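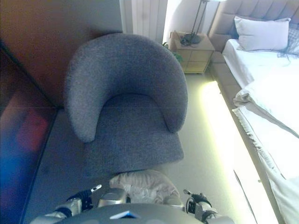 Apprendre à un robot à deux bras à ranger un coussin avec le kit Skullport

Bon, ça fait deux semaines que je me bats avec le kit Skullport de chez Tunemus et je commence enfin à m'en sortir, alors je vous mets tout par écrit avant d'oublier. Le kit, c'est le logiciel d'enregistrement, le boîtier de synchro et les réglages tout prêts pour la caméra de tête et celles des poignets. Le robot, lui, n'est pas compris (j'ai eu la question trois fois par mail !). Doina Halilović m'a prêté sa licence pour l'essai, merci à elle.

L'exercice que j'ai choisi est tout bête sur le papier : une chambre, un fauteuil, un coussin à attraper à deux mains. J'aurais pu prendre des cubes en plastique comme tout le monde, mais un cube ne s'écrase pas quand on serre trop.

Étape 1 : régler la caméra de tête

Branchez le boîtier, lancez Skullport et ouvrez l'onglet « Vue ». Le piège, c'est l'inclinaison. La valeur d'usine regarde trop loin, et dès que les bras se lèvent on perd les mains. Descendez cran par cran jusqu'à voir en même temps les deux mains et le coussin, bras en position de travail. Chez moi on voit aussi les jambes et le haut du torse, et ça ne gêne pas du tout l'enregistrement.

Pensez à bloquer l'exposition. Avec un mur blanc et une grosse lumière sur le côté, l'automatique pompe sans arrêt et le coussin blanc se fond dans le décor. J'ai perdu toute une matinée là-dessus, la notice en parle dans une note de bas de page (merci Tunemus). 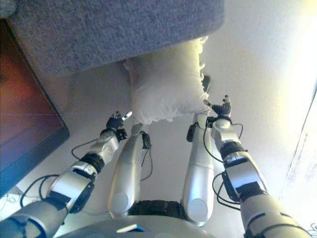

Étape 2 : l'approche à deux mains

On passe dans « Démonstration » et on commence doucement. Amenez les mains de part et d'autre du coussin, un peu en dessous, doigts ouverts. Skullport affiche l'écart entre les deux poignets ; attendez que le chiffre se stabilise avant d'aller plus loin. Si une main arrive bien avant l'autre, elle pousse le coussin et il faut tout recommencer, croyez-moi.

Jetez un œil aux câbles aussi ! Les boucles le long des avant-bras ont besoin de mou, mais une boucle trop large finit par accrocher un meuble. Mirjana Popescu, qui fait tourner le même kit à Skemholm, les attache avec du velcro tous les matins. Moi j'oublie une fois sur deux.

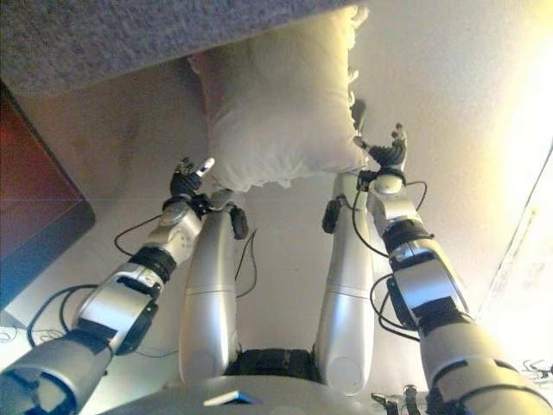
Étape 3 : enregistrer, trier, recommencer

Le bouton rouge lance la prise, un deuxième appui la coupe. Je fais des séries de 24, puis je m'arrête pour trier, sinon on garde n'importe quoi. Tunemus conseille 200 démonstrations pour un geste comme celui-là. Je n'y suis pas encore, mais je préfère une petite série propre à un gros tas de prises bancales.

Pour le tri, ne regardez pas seulement la caméra de tête. Les vues de poignet montrent plein de choses qu'on rate d'en haut, et c'est là qu'on repère les mouvements trop brusques : tout file en longues traînées et on ne distingue presque plus rien autour des doigts.

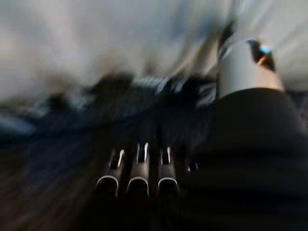
Ces prises-là, je les marque « rapide » au lieu de les jeter. Skullport sait les écarter de l'entraînement d'un simple filtre, et on peut les réintégrer plus tard si on en a besoin. Baissez aussi la vitesse maxi des poignets dans « Limites » : j'ai mis 2 sur l'échelle du logiciel et c'est nettement plus lisible.

Ce que j'en pense pour l'instant

J'aime beaucoup la synchro, rien à redire, et l'outil de tri est vraiment bien fichu. J'aime moins la traduction française des menus (« Pince de tête », sérieusement ?) et l'export, qui rame dès que la série est un peu longue. J'avais essayé le kit Vukadinović en juin et il exportait plus vite, par contre il fallait recaler les caméras à la main à chaque démarrage.

Si vous avez déjà réussi à changer la langue sans réinstaller, dites-le-moi en commentaire, je cherche encore.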